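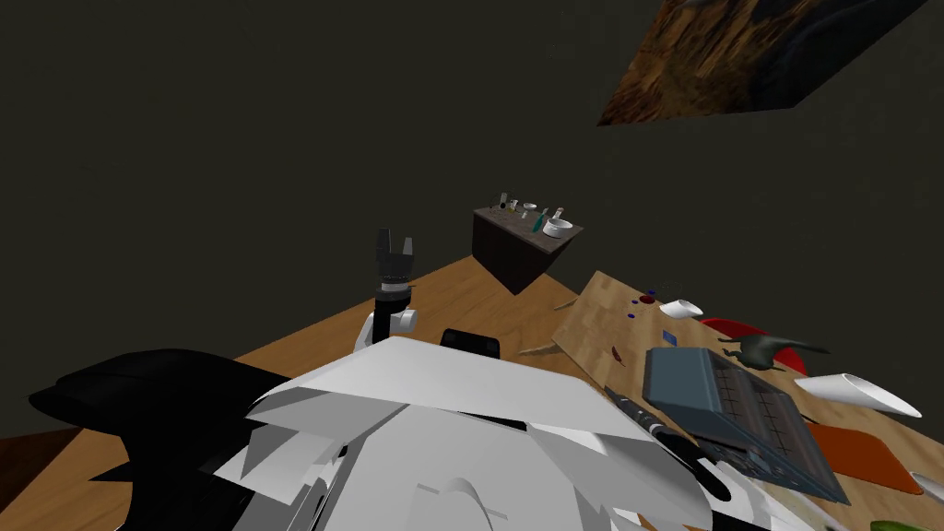

Render: dark brown cabinet, olive-gray wall.

Wanted: 100 households to put up removable wallpaper and then take it down again

Every peel-and-stick wallpaper we have seen is sold with the same promise. It goes up in an afternoon, it comes off clean, your landlord will never know. We have our doubts. Govden is a small home decorating newsletter, and over the winter we read 3,000 customer reviews of these products. Plenty were glowing. Most of the glowing ones were written within a week of hanging the stuff, when the part that worries renters hadn't happened yet.

So we are looking for people in Tarncombe and Ullalura who will hang a panel on a real wall, live with it and peel it off in July while we watch.

What you get
Two rolls of paper, picked by us, with the brand label removed. You can't choose the pattern. We know some of you will hate yours. You also get a $75 grocery card after the second visit, and if the paint comes off with the paper we pay for the patch and repaint, up to one full wall.

What we ask
One painted indoor wall, no smaller than a standard door. Textured plaster is welcome, since the makers tend to go quiet when you ask them about it. Bathrooms are fine too.
Written permission if you rent. A text message from the landlord will do.
Two home visits, one to hang and one to peel.
A short note every other week - did a corner lift, did a seam open, did the cat get at it. "No change" is a perfectly good note.

Who should not apply
Anyone who sells, reviews or gets free samples of wallpaper. Anyone painting between now and the final visit. Professional hangers, sorry, but you are too good at it.

Žukauskas, the paint shop in Tarncombe, is lending us a moisture meter and has no say in the results. No wallpaper company is paying for any of this. A couple offered, and we said no.

Our last call, for curtain testers, drew 851 replies and a lot of them skipped the questions, so please read this one through. Send us your town, the type of wall, when it was last painted (a guess is OK, but say it's a guess) and one plain photo in daylight. Applications close 24th May. We will write back either way.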